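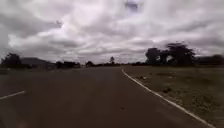 Trakel: Has anyone cycled the Prutach road lately? Considering it for Sunday, 25 miles. I could do without the long bend by the trees, where the verge collects everyone's rubbish.

Zarnen87: Lovely surface. You'll be bored by mile 8.

Remedios Tiongson: Disagree - bored is fine, the headwind is vile. I aged in July.

Trakel: So smooth misery, then.

Zarnen87: Buy a lower gear.

Last updated: 2021-08-01

Recent topics
Saddles, again
Headwind excuses
Cafe stops under 22 miles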